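Drusholm Residents Association
Minutes of the March meeting
Held in the downstairs room at Flandumau Hall, Sunday, 4 p.m.

Present: 21 households represented. Apologies were received from the Danladi Street end of the block.

1. Minutes of the last meeting
Read and approved with one correction. The broken gate is on the north side of the parking lot, and the earlier minutes had it on the south side.

2. Parking
The lines in the back lot have worn off again. The office was asked in the fall to have them repainted and replied that it would be done when the weather allows. Several residents said that delivery vans are stopping across the two spaces by the ramp. It was agreed to write to the office again and ask for a date. A request for a painted box in front of the ramp will go in the same letter.

3. Laundry room
Dryer 3 is still out of order. Flukley, the firm that services the machines, came once and left a tag on it saying a part was on order. One resident said she had lost money in it before the tag went up and was told to fill out the form by the door. The meeting discussed whether the room should close at 10 p.m. instead of 11. Those living over it were in favor and those who work late were against. No vote was taken. The item will come back in the next meeting. 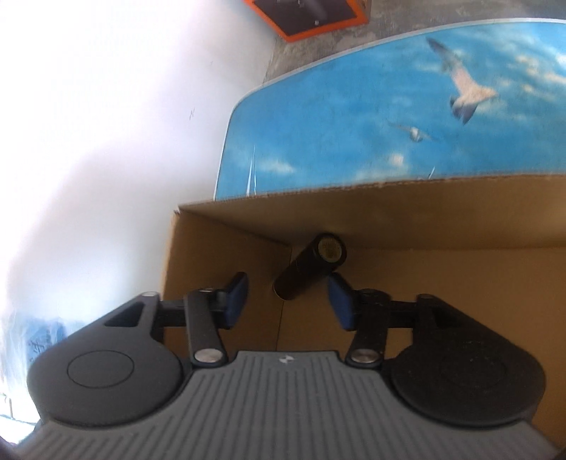

Gray plate with dark housings on either side.

4. Garden beds
All the raised beds but two have been claimed for the season. Anyone who has not cleared last year's growth by the end of April will be asked to give up their bed. The hose at the east faucet leaks at the connection and will be replaced out of the general fund. It was asked whether tomatoes could be grown along the fence. The answer was yes, if the stakes are kept below the top rail so that they do not lean into the walkway.

Compost was discussed at some length. The bin attracts flies in summer and there were complaints last year from the ground floor apartments. It was agreed to move it to the far corner and to put up a sign about what may go in. Cooked food may not.

5. Money
The general fund stands at more than 300 dollars after the winter cookout. Receipts for the folding chairs have been handed in and paid.
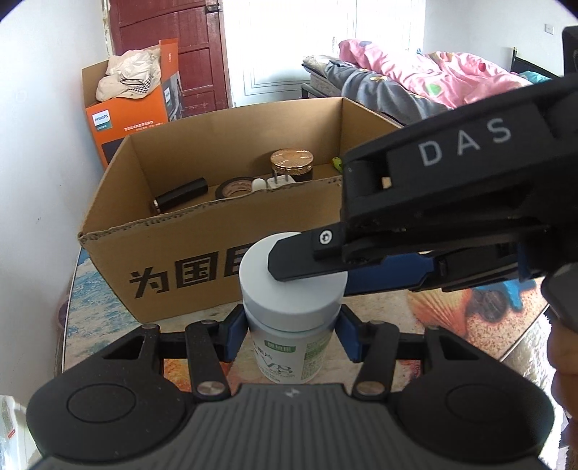 The deposit for the summer picnic tent is due before the next meeting and was approved. A suggestion to raise the yearly dues was put off until the fall, when the cost of snow removal will be known.

6. Noise
A reminder will go on the board that quiet hours start at 10 p.m. on weeknights. Moving furniture counts. The drilling heard in the mornings is from the work on the Danladi Street building, and complaints about it should go to the city.

7. Other business
The light over the side entrance is out. The office has been told.
The lost and found box is full. Items left after the end of the month will be given away.
A resident asked for the hall to be opened earlier on meeting days so that chairs can be set out. Agreed.

The meeting closed at 5:25 p.m. The next one will be in May, same room. Items for the agenda should be left in the association mailbox a week ahead.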